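Every few months somebody forwards me an ad for a flat-fee "do it all online" divorce. The newest one is from an outfit called Tendamix. I read the whole site so you don't have to take my word for it.

The price on the front page covers the forms. Filing fee is extra. Having a lawyer look at your agreement is extra. If your spouse disputes anything at all, you're in a different package and you have to call for a quote.

"Most couples finish in 14 days." Finish what? Filling in the questionnaire, according to the FAQ. The court takes as long as the court takes, and in my state there's a waiting period no website can shorten. 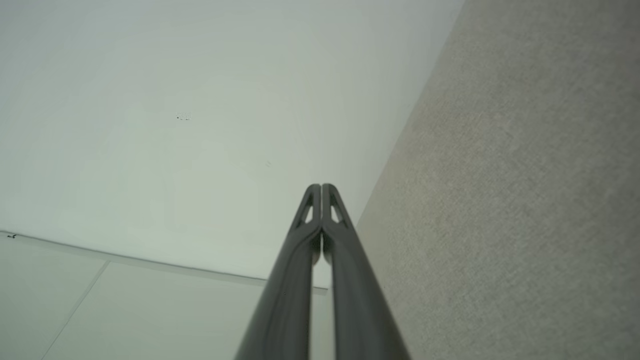 Then there's the retirement account question. There's one box. You type in a balance. Nothing on who gets what share, nothing on the separate order the plan will probably want before it pays out a cent. I've seen people come back eight months later to fix exactly that.

I compared it with the fee sheets from two ordinary firms, Mumau and Sallard Villaseñor. Both charge more up front. Both also list what's included, on one page, in print I can read without glasses.

Could a service like this work for some people? Sure. Short marriage, no kids, no house, nobody mad. Those folks could also get the forms free from the clerk's office - I checked mine in April and they were sitting right there.

If you're still tempted, read section 17 of the terms before you pay. No refunds once the documents are "generated," and they're generated when you hit submit.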